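How Does Cotton Get Its Color?

Last updated: December
Reading time: 2 minutes

Look at your pillowcase. Blue? Stripy? Covered in dinosaurs? It didn't grow that way. Most cotton is a creamy white when it's picked, so all that color gets added later.

First, a bath. The cloth gets washed to take off wax and bits of plant. Skip that and the dye goes on patchy. Then into the dye – a big tank of colored water, kept moving. The mill at Parkbridge has one that holds 3,000 gallons. Huge!

Tiny bits of dye creep into the threads and hang on. Some kinds of dye join right onto the cotton. That's why your blue sheets stay blue, wash after wash.
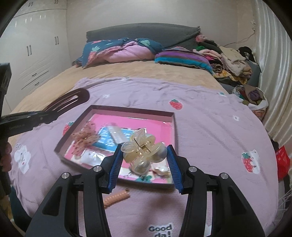 Rokeya Howlader wrote in to ask why her red cushion cover turned a white towel pink, if the dye is meant to hang on. Good question. Sometimes a little extra dye is left sitting on the cloth, and it comes off in the first few washes. So wash new red things by themselves.

Patterns are diffrent. Dinosaurs get printed on, one color at a time, with rollers or flat screens. Or a giant printer does it, a bit like one for paper. The Osley mill keeps 278 patterns on its shelves. Mostly flowers. Some boats.

Stripes can be woven in too. Dye the threads first, then weave. Check the back of the cloth – if the stripes are just as bright their, it was probably woven.

Contact us | © Flusta Fabrics | Back to top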